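Osden Street Community Kitchen - progress report to the Lozano Fund

Hello all, and thank you for the patience while I got this written up. You asked for something short on how the kitchen has gone since your second payment, and I'll try, though you know me by now.

The big thing first. The Vultdale cooking course is full! We planned for 15 places and ended up with 20 people signed up, so I split them into 2 groups and moved the second one to the evening. That meant paying for more hall hours than I'd put in the budget, and I covered it out of the money set aside for printing. We hardly print anything now anyway. If you'd like that moved around on paper, tell me and I'll send a new sheet.

The Zirnodside group has been slower. We started there in August, which was a mistake on my part - half the families were away and the bus was on its summer hours. The first few sessions were me, a very large pot of lentils and whoever wandered in. It picked up once school was back and I switched to a later start. I'd still call it a small group, but it's the same faces coming each week, and they've begun bringing their own recipes (the pepper stew was so good we put it on the regular list).

Spending is close to plan. Food came in higher than I wrote down, mostly oil and flour. The knives and cutting boards were cheaper, so one nearly pays for the other. The oven repair is still open. I have one quote and I'm waiting on another, and I don't want to sign anything until I can compare them.

What hasn't worked: the recipe cards. I promised you a set of 30 and only the soups and breads are done. Writing down how much salt is "enough" takes me forever, and people keep telling me my portions are wrong. They're probably right.
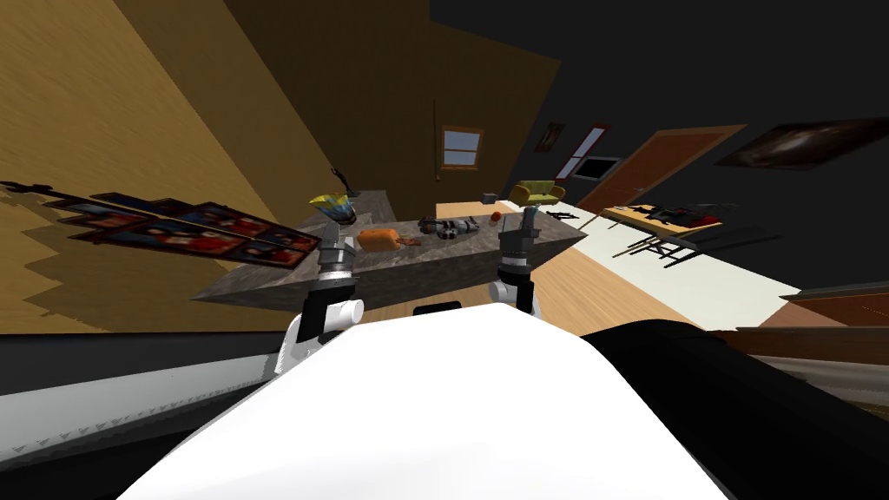

Page last changed: 2022-01-08

For the next few months I'd like to keep both groups going and add a session on cooking from the freezer, which people in Vultdale keep asking for. I'd also like to run one shared meal with the two groups together. The hall at Zirnodside has the better tables but Vultdale has the parking, so that argument is still going on.

I do need an answer from you on one thing, and that's whether the travel money can be used for bus passes. Right now it only covers gas, and most of the Zirnodside people don't drive. It wouldn't change the total.

Receipts are scanned and in the shared folder, apart from two from the produce market that I'm still chasing. I'll add them when they turn up.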